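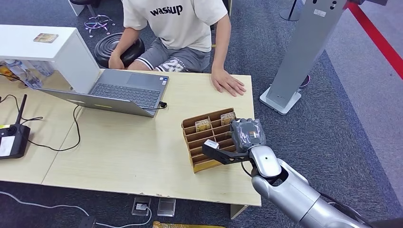 Kurnel Sorting and Placement Set: Data Card

Summary

The Kurnel set is a collection of recorded manipulation examples in which a robot arm places small packaged items into a divided cardboard organizer and takes them out again. It was prepared by the Iltari laboratory for training and evaluating policies that learn from demonstration. The current release contains 3052 episodes. Each episode has a short written instruction, time-aligned video from the cameras listed under Sensors, and the commanded and measured state of the arm.

This card covers the release as a whole. Changes between releases are recorded in the file CHANGES, and users who report results should state which release they used.

Intended use

The set is intended for research on imitation learning, grasp selection, placement into narrow openings, and instruction following at the tabletop scale. It may also be used for pretraining, provided that the evaluation split is held out.

The set is not suitable for certifying the safety of a robot near people. A person may be present at the table in some episodes, but the collection was not designed to sample human movement, and no labels are supplied for contact or near contact. Users who need such material should collect it under their own protocol.

Task description

The basic task is to grasp one packaged item and place it upright in a slot of the organizer. The organizer is corrugated cardboard, divided by thin partitions that bend when pushed. Slots are narrow compared with the items, so a grasp that is slightly rotated at pickup often fails at placement. Items include cartons, flat packets, and goods in clear plastic wrap. Wrapped items are over-represented on purpose. Their reflections disturb depth estimates, and earlier internal sets contained too few of them.

Four task families are defined:

place_single: one item from the operator side of the table into any free slot
place_named: one item into the slot given in the instruction
retrieve: one item out of the organizer and onto the table
rearrange: one item moved from its slot to another slot

The start state is set by hand before each episode. Staff are asked to vary the angle of the organizer and which slots are already occupied. Other objects on the table, such as a laptop or its cable, are left where they are unless they block the arm.

Collection procedure

Episodes were recorded in sessions. A session begins with a calibration check and a warm-up motion, followed by blocks of episodes from a single task family. The operator reads the instruction aloud, performs the task through the teleoperation interface, and marks the outcome before the arm returns to its rest pose. Episodes in which the item was dropped are kept if the operator recovered without touching it by hand. Otherwise they are marked as failures and stored in the failure folder.

No session was permitted to run longer than 210 minutes including breaks. Reviews of early material showed that operators late in a long session tended to reuse the same approach path, and the limit was introduced to reduce that effect.

Sensors

Two kinds of view are supplied. The head view looks down across the table and covers the work area and part of the floor beyond it. The wrist view is taken close to the end of the arm and moves with it. Users should expect the wrist view to contain large, out-of-focus objects close to the camera, and in some poses these cover half the image or more. 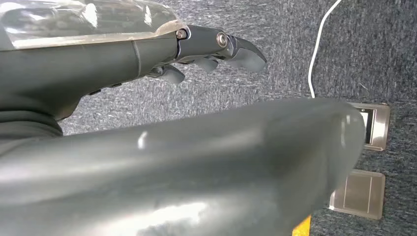

Wrist frames recorded away from the table surface are retained in the main files. They belong to approach, retreat, and rest motions, and removing them would break the alignment with the joint record. The field phase in the episode index can be used to skip them. Policies trained only on frames with phase equal to contact performed poorly in our own trials when started from rest, and we recommend keeping at least a portion of the approach frames.

Exposure is fixed for the length of a session. Glare on plastic covers and bare metal joints is therefore present in the data and has not been corrected.

File layout

episodes/ one folder per episode, named by index
episodes/NNNN/head.mp4 head view
episodes/NNNN/wrist.mp4 wrist view
episodes/NNNN/state.parquet joint positions, gripper opening, commands
episodes/NNNN/meta.json instruction, task family, outcome, session
failures/ same structure
splits/ train, validation, and evaluation lists
tools/ loader and checking scripts

Splits were made by session, so that no session contributes to more than one list. Users who define their own splits should do the same. Neighboring episodes share lighting and layout, and a random split by episode will give inflated scores.

Annotation

Instructions were written by the collection staff before recording. A second group rewrote each instruction in 2 further wordings, and all versions are stored in meta.json. Outcome labels were entered by the operator and reviewed by a person who had not taken part in the session. Where the labels disagreed, the reviewer's label was used and the field disputed was set to true.

Slot labels use row and column as seen from the operator side. In the September release the column order was reversed for the rearrange family. This has been corrected, but models trained on that release should be retrained before comparison.

Privacy

Persons who appear in the recordings gave written consent. Audio was removed. Faces are outside the head view in most episodes, and those that entered it were masked before release. Clothing, hands, and personal items on nearby furniture may be visible. Users must not attempt to identify any person. Requests for removal are handled through the Saragih data office, and affected episodes are withdrawn from the next release.

Known limitations

All recordings come from one room with one table and one type of floor covering. Floor outlets, cables, and stands recur in the background, and a policy may come to rely on them. The items are light and rigid or nearly so. Bags, loose fabric, and liquids are not covered. Left and right approaches are not balanced.

Timestamps in the wrist video may drift by up to 2 frames toward the end of long episodes. The checking script in tools/ reports the affected indices.

Related sets

The Rindimetti set uses the same file layout and the same loader, with drawer and shelf tasks in place of the organizer. The two may be combined. Slot labels have no counterpart in Rindimetti and should be left empty.

Maintenance

Kurnel is maintained by Iltari. Errors should be reported with the episode index, the release name, and the output of the checking script. Reports without an index cannot be processed.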